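Lemetar Large Kitchen and Workshop Syringe
Clear barrel, black stopper, no needle, no drama

Home > Measuring and Pouring > Syringes and Droppers

In stock. Sold singly or as a pair with the Hoani measuring cup.

Most people come to this page after an incident. A funnel was involved, or a spoon, or somebody's steady hand that turned out to be less steady than advertised. Beet juice has been mentioned more than once in our returns inbox, usually next to the word grout.

The Lemetar is a big plastic syringe for moving liquid from one container to another without pouring it. You put the tip in, pull the plunger up, move it over to where you want the liquid, and push. It was designed a very long time ago by people who were not us, and we have resisted the urge to improve it with an app.

The barrel is clear enough that you can see your level from across the table, which matters if you work with anything colored. We sell a lot of these to people who mix their own drink syrups, dye yarn, feed sourdough on a schedule, or top up the little reservoirs on houseplant pots. The scale runs up the front of the barrel in gray. It is a quiet gray. If you are measuring something pale in poor light you may want to hold it against a sheet of paper.

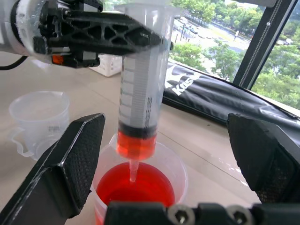 Wish the numbers were darker, writes Nokau. I use mine for cranberry syrup and the level is easy to find because of the color, but with plain water I end up squinting at the scale like it owes me money. Otherwise a good tool. The plunger has stayed smooth for a year of weekly use and the tip gets right down into the corners of the cup.

Fair. We have asked the factory for darker ink twice. The first time they sent us darker packaging.

How to use it

Rinse before first use. Push the plunger all the way down, put the tip below the surface, and draw up slowly. Pull fast and you will get a barrel with a good deal of air in it and a noise that makes children laugh. If there is a bubble, turn the tip up, tap the side, and ease the plunger in until the air is gone. Then carry on.

Read the scale at the front edge of the black stopper, the edge nearest the tip. Not the back edge. The back edge will tell you a comforting story about how much you have.

Keep the syringe upright over the cup while you empty it, and keep the tip low. From high up the liquid goes where you aimed it and also a little way past.

Use a wide cup. We say this as people who sell wide cups, but we said it before we sold them too. A tall, narrow bottle looks tidy and is a pain to draw from once the level drops, so decant what you need and put the bottle out of elbow range. Two cups are better than one, with the full one on your working side and the empty one wherever your eye goes first.

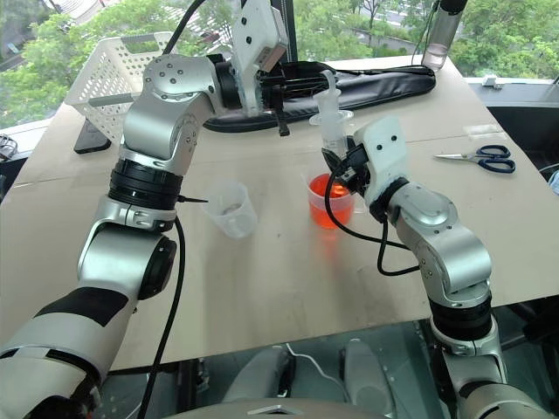

Give yourself some table, too. Bags, baskets and scissors can go to the edges, and a towel you don't love should go somewhere close. Working near a window helps with the scale, as Nokau would probably agree.

Cleaning

Pull the plunger right out and wash both parts in warm water with dish soap. Let them dry apart. A syringe put away wet with the stopper jammed at the bottom will be a two-person job next time. Top rack of the dishwasher is fine for the barrel. The plunger should be done by hand.

Strong colors will tint the tip before they tint anything else. An overnight soak in water and baking soda takes out most of it. Turmeric is forever. Keep one syringe for turmeric and make your peace.

A stiff plunger wants one drop of food-safe oil on the stopper, worked up and down a few times. One drop. We have seen photos of what happens with a spoonful.

What it is not for

Hot oil, solvents, paint thinner, or anything you would not want on your shirt. It is not a medical device and should not be used to give medicine to people or animals. Please also do not use it to settle arguments across a dinner table, though we accept that this one is out of our hands.

Ordering

Single syringe: $18
Syringe with one Hoani clear measuring cup: $19

Yes, the cup is a dollar. We ordered over 1,000 of them and the storeroom at Clodirside has only one door. Orders above $80 ship free. Unused syringes can come back for a refund, and used ones can stay with you.

Page updated 14 May 2022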